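Section 7: Dressing the balcony stand
Unside house guide, flat 9, revised 25th November 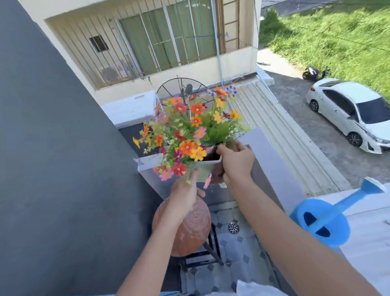 Before you start, read section 6 (Balcony door, and what the handle does in the wind). Come back when you have the door open and wedged.

The flowers are artificial. Guests have watered them, fed them and, in one case, talked to them for a fortnight in September. None of it did any harm, but the watering can is meant for the herbs in the kitchen and you are welcome to use it there.

What you need

The white square pot with the flowers in it
The round terracotta pot
The black metal plant stand
A dry cloth
Both hands

Setting up

1. Put the stand at the edge of the balcony with all its feet flat on the tiles. Keep it off the floor drain. A foot on the drain cover will rock, and it will go on rocking until you move it.

2. Press down on the top of the stand. If it wobbles, turn it a little and press again. Please don't fold up the Avov tram timetable and put it under a leg. We have only the one.

3. Lift the terracotta pot with a hand on each side and set it on the stand. It is heavier than it looks and the clay is rough, so mind your knuckles on the wall.

4. Wipe the rim of the terracotta pot with the cloth.

5. Pick up the white pot. One hand goes underneath, near a front corner, and the other takes the back rim. Do not pick it up by the flowers. They come out in a bunch and Joni Kokkonen has to put them back, and he has views on where the magenta ones go.

6. Hold the white pot over the terracotta one and lower it slowly. Keep the corners level as it goes in. If one sticks, lift and start again. Pushing will chip something.

7. Spread the stems. The long wiry ones go to the back and the purple sprigs wherever there is a gap. The pink petals will droop over the side whatever you do.

Note: There is a little real soil in the white pot. Finbarr Scanlon put it there for the look of the thing and it gets on sleeves. Sweep up spills before they reach the drain.

Caution: Do not lean over the ledge to admire your work from the front. Go down to the street and look up.

Caution: Leave the satellite dish alone. It is not a trellis. If flowers get caught in it, free them by hand, one stem at a time, and don't turn the dish to make room.

Bringing it in

In strong wind, or if you are away overnight, take the white pot out first and stand it in the bath. The terracotta pot can go on the floor beside the wall. Do not carry the stand with the pots still on it. The last person to try was very sure of himself, and the replacement pot came from Halonen by taxi.

Dusting

Use the hairdryer on its cold setting. On the hot setting the daisies curl.

If a flower goes over the edge, ring the bell marked Destix on the ground floor. They keep a box of them.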